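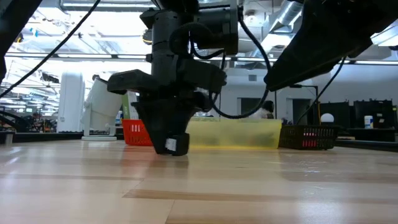

명상이랑 호흡법 기록을 모아 둔 저장소예요. 이름은 Zulell이고, 제가 잠들기 전에 하던 이완 연습을 텍스트로 정리하다가 여기까지 커졌습니다. 처음엔 점진적 근육 이완만 있었는데 지금은 호흡, 바디 스캔, 목 풀기까지 들어가 있어요. 연습할 때 시선을 둘 데가 필요하면 윤기 나는 나무 상판에 흐릿하게 비친 그림자 같은 걸 가만히 보는 것도 괜찮더라고요. 저는 눈을 감으면 오히려 딴생각이 많아지는 편이라 이쪽이 훨씬 편했어요!

## 들어 있는 것

- `breath/` : 호흡 연습 대본 14개
- `scan/` : 바디 스캔 대본. 긴 버전은 약 60분이라 주말용이에요
- `neck/` : 목이랑 어깨. 아직 두 개뿐입니다
- `log.csv` : 제 연습 기록 (8월부터)

대본은 전부 제가 직접 썼어요. 호흡 쪽 순서는 동네 요가원 Soliman에서 배운 걸 많이 따라갔고, 말투는 제 식으로 바꿨습니다.

## log.csv 칸 설명

| 칸 | 뜻 |
|---|---|
| `script` | 사용한 대본 파일 이름 |
| `min` | 연습한 시간(분) |
| `before` | 시작 전 긴장도, 0~10 |
| `after` | 끝난 뒤 긴장도, 0~10 |
| `memo` | 아무 말이나 |

긴장도는 그냥 제 느낌이에요. 측정 기기 같은 건 안 썼고, 졸다가 끝난 날은 `after`가 비어 있습니다. 평균 낼 때 0으로 채우지 말아 주세요 (제가 한 번 그랬다가 그래프가 너무 행복해졌어요).

## 쓰는 법

대본은 일반 텍스트라 아무 편집기로나 열립니다. 저는 Kakard라는 읽어주기 스크립트에 넣어서 듣는데, `[쉼 16]`이라고 적힌 곳에서 16초를 쉬어요. 다른 도구를 쓰신다면 이 표시만 맞춰 바꾸시면 됩니다.

## 알아 두실 점

한 사람 기록이라 효과가 있다 없다를 따질 자료는 못 돼요. 치료 대신 쓰시면 안 되고, 호흡 연습 중에 어지러우면 바로 멈추고 평소처럼 숨 쉬세요. 목 디스크가 있으신 분은 `neck/` 폴더는 건너뛰시고요.

## 할 일

- [ ] `neck/` 대본 늘리기
- [ ] Brostmont 버전 대본이랑 파일 이름 통일
- [x] 메모 칸 오타 고치기

오타나 어색한 문장은 이슈로 남겨 주세요. 답은 보통 밤 11시 넘어서 답니다.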